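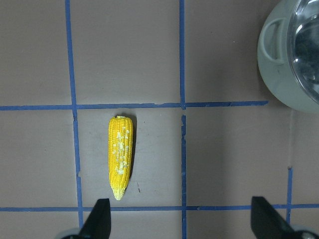

Quando um robô vai trabalhar, o que fazem as pessoas?

Se alguém vos pedir para pôr uma maçaroca dentro de uma panela, demoram um instante, não é? A mão vai, os dedos fecham-se, e pronto, nem chegam a pensar no assunto. Um robô tem de aprender cada bocadinho desse gesto: onde está a maçaroca, quanto abrir os dedos, quando os fechar, para que lado ir a seguir. E depois repete, e repete outra vez!

Na oficina da Callell, que prepara robôs para cozinhas grandes, treina-se precisamente isto, e treina-se com comida de brincar. O milho é de brincar, mas a mesa tem fita azul colada a fazer quadrados, um pouco como o tabuleiro de um jogo, e um quadrado é uma boa maneira de dizer «põe aqui». 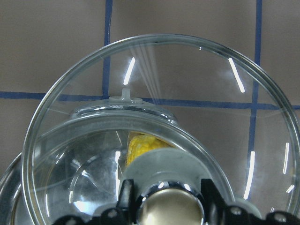
Nareck, dezembro

O vidro é das coisas mais difíceis para um robô. Nós olhamos para uma tampa transparente e percebemos logo que está ali, mas a câmara do robô vê o que fica por trás, vê riscos de luz branca, vê a fita azul toda torta através do vidro – e tem de adivinhar onde começa a tampa. O milho, tão amarelo, ajuda bastante.

E as pessoas? A Flurina Kofler trabalhava na cantina Hofstetter, que serve 515 almoços por dia, e passava as manhãs a levantar panelas pesadas. Agora ensina o robô: mostra-lhe o movimento, vê onde ele se engana e corrige. Doem-lhe menos os braços, conta ela, mas ao princípio teve saudades da conversa ao pé do fogão, e também um bocadinho de medo de ficar sem trabalho. É um medo que muitos crescidos têm, e faz sentido falar dele. Há tarefas que passam para as máquinas, há outras que aparecem de novo, e quem muda de tarefa precisa de tempo e de alguém que lhe explique as coisas com calma.

Na Hofstetter, seis pessoas tiveram aulas para aprender a trabalhar com o robô. Provar a sopa continua a ser com elas, e decidir se leva mais sal também.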